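Evaluation of the Fladell Bin Picking Kit (trial license)
Project report, Lucía Montoya and Yeison Apaza. Advisor: Amparo Barrios

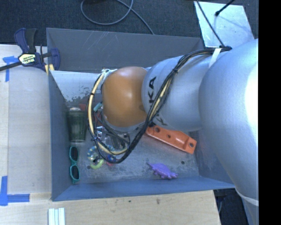 Our project was to review the Fladell kit, a software plus gripper package sold by Cusov for labs that already own an arm and want mixed-object picking without writing their own grasp planner. We had the trial license, 7 weeks of it. The pitch on the sales page is "any bin, any object". So we went with household junk on purpose, no boxes, no nice cylinders. Ribbed green cup, sunglasses with a teal frame, a purple toy creature with a pointy tail, an orange bracket-like part with holes in it. Gray metal bin with sloping walls, clamp on the corner, blue tape on the table. Nothing fancy. All results below are for this kind of mix, we make no claim about warehouse parts.

1. What comes with it

Software on a USB stick, gripper, mounting plate, one cable set, printed quick start. Full manual is online only and you need the account to read it. Account took two days to get approved so plan for that. The kit does not include the camera or the bin. Sales page is kind of vague on this, Araceli Valcárcel from the lab had to email and ask.

2. Setup

Quick start says one afternoon. Took us three. First day was all cables. The supplied set is too short if you route it along the outside of the arm like we did, it pulls tight when the wrist turns past halfway. Ended up tying everything in a big loop near the wrist with slack in it. Works but the loop hangs low and you have to watch it near the walls. A longer cable set can be ordered separately. We didnt.

Calibration is good. Best part of the kit. You put the printed target in the bin, press start, it moves through its poses and gives you an error number at the end. We redid it every time the bin got bumped, until we clamped the bin and then it was once a week.

3. Test procedure

500 pick attempts total, over eleven sessions. Objects dumped in, no arranging. One attempt = one grasp command from the software. Success = object lifted out and released in the drop area. If it fell on the way, fail. If it picked two at once, we logged that separate and counted it as fail too. Yeison ran the arm, Lucía M. logged. Default settings for all of it except speed, which we turned down after the first session (Araceli's request).

4. Results

Overall success was 78 percent, so 390 out of 500. By object:

Cup: fine upright, bad on its side. The planner seems to have trouble with see-through stuff, it aimed past the rim a lot.
Sunglasses: worst of the set. Dark lenses, thin frame. When folded OK, when open it grabbed one arm and dropped them.
Ring toy: good, but sometimes the gripper went into the middle of the ring and closed on nothing.
Purple creature: best one. Soft, textured, grabbed nearly every time from the back.
Orange bracket: good unless it was flat against a wall.

Walls were the main problem in general. The software has a wall margin setting, default is pretty careful, so things in the corners just get skipped. After some 20 skips in a row it stops and asks for a person. We had to stir the bin by hand (arm stopped, obviously).

Average cycle 7 seconds at our reduced speed. Did not test full speed.

5. Price and alternatives

Our quote was 900 dollars for one year, academic. Renewal is the same price, no discount. We also looked at Prirkness, cheaper, but no calibration tool at all and the forum is dead. Barroso makes a gripper only, no planner, so not really the same thing.

6. Support

Wrote to support four times. Answers in one or two days, mostly useful. The crash when you rename an object class (ticket 1947) is a known bug, they say fixed in next release, which is supposed to be June.

7. Recommendation

Buy for teaching use, yes. For a thesis where you need every object out of the bin, not yet. Get the long cables. If the lab renews we would like to repeat the test with wall margin at half, and with a second cup that isnt see-through, to check if that's realy the reason.

Log sheets are in the project folder, sessions 1 to 11. Session 4 has two pages stapled in the wrong order. Thanks to Lucía Olmedo for reading the draft.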